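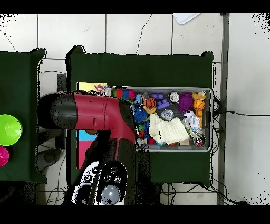
Badero 28 Evaporative Console Humidifier

The Badero 28 adds moisture to dry indoor air in homes up to 1,885 sq. ft. It draws room air through a wet wick and returns it as invisible vapor, so there is no mist and no white dust on the furniture. Two removable tanks sit on top of the base and lift out by their handles for filling at the sink.

Run time is up to 50 hours on the low fan setting with both tanks full. On high it will be a good deal shorter, and in very dry weather you should expect to fill the tanks every day. The low water light comes on when the tanks are empty, and the fan shuts off by itself once the base is dry.

Controls

The panel on top has a power button, a fan button and a humidity button. Set the humidity you want and the unit cycles on and off to hold it. Most homes are comfortable with the setting in the forties. In freezing weather, set it lower if you see water collecting on the inside of the windows.

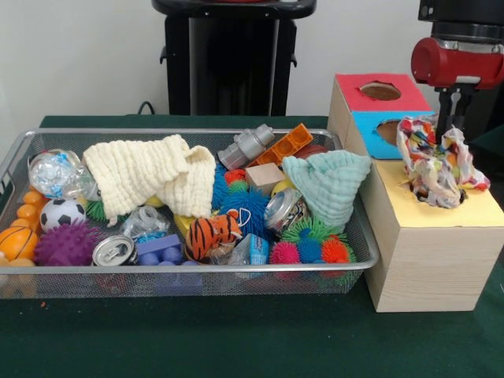 The fan has four speeds. Speed one is quiet enough for a bedroom. Speed four is meant for bringing a dry house up to the set level and is noticeable from the next room - most owners use it for the first day of the season and then turn it down. After a power cut the unit goes back to the last setting used.

Where to put it

Stand the humidifier on a level floor, near an inside wall, with a few inches of open space behind it. Keep it away from heat registers, since warm air blowing on the sensor gives a false reading. The four casters roll on hard floors and low carpet. Empty the base before moving the unit from room to room.

The wick

One wick is included. With treated city water it normally lasts a full season. With hard water it may need changing after roughly 20 fillings, or sooner if it has turned stiff and brown. 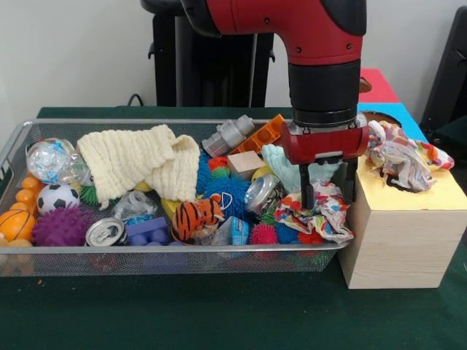
Rinse the wick under cool water every two weeks and do not wring it out. At the end of the season, throw away a crusted wick and keep one that is still soft, but let it dry all the way through before you put it in the closet. It dries fastest in something open on the sides. A wire-mesh basket will do, and the wick should stand on its edge in it. Do not dry it on a heater or in direct sun.

Cleaning the base

Unplug the unit and lift out the tanks and the wick. Wipe the base with a mix of white vinegar and water, leave it for 20 minutes, then rinse until the smell is gone. Never use soap - it stays in the base and makes the wick repel water.

In the box

Humidifier with casters (casters snap in, no tools)
Two water tanks
One wick
Power cord, attached
Printed guide

Replacement wicks are sold singly and in packs of four. The Vukau wick from the older models is shorter and does not fit the Badero 28.

Back in stock in September. Orders placed now ship in the order received.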